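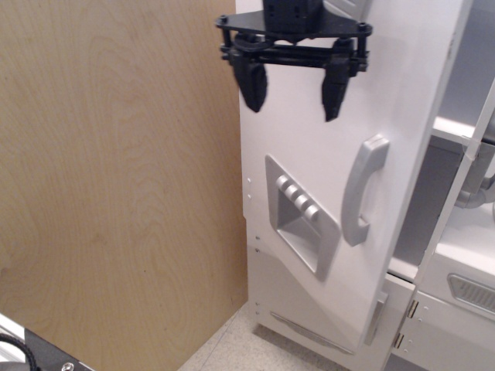
The Nostlow Storage Bench has been in our range longer than anything else we make, and it is still the piece people write to us about most. It began as a favour for a friend with a small hallway and a great many shoes, and we have been fiddling with it ever since. The lid lifts up for the bulky things, and there is a cupboard at one end with its own door. For that door we settled on a C-shaped handle, much like the light grey one on the white toy kitchen in the photo, fixed at the top and bottom and standing well out from the surface so that you can get your whole hand behind it. Small knobs look very pretty, but they are a nuisance with gloves on or an armful of coats.

Misaki Higuchi drew the first bench and still looks after the design. Her latest change is a slightly deeper seat, which sounds like nothing much until you sit down to pull off a pair of wellies. Dušan Đorđević runs the workshop and has made the lid hinges a good deal gentler – they now hold wherever you stop, so you can rummage with both hands.

Size and materials
Length 186 cm
Solid ash frame, birch panels
Soft-close lid in 2 sections
Finishes: Chalk, Pebble, Clear Oil

The oiled finish darkens a little in its first year and we think it looks all the better for it. Chalk and Pebble are painted with a water-based paint that wipes down nicely with a damp cloth and a drop of washing-up liquid. Please keep scouring pads well away from all three!

Price and delivery
The bench is £264, with delivery included to most of the mainland. It comes in two boxes, and you will want a friend to help carry the longer one indoors. Putting it together takes an afternoon if you stop for tea, and the Allen key is in the bag with the screws.

We have now sent out almost 4,000 of them, and we keep spare hinges, handles and feet for every version, so do get in touch if yours needs a bit of care.

Goes well with: Gostier coat rail, Clusance boot tray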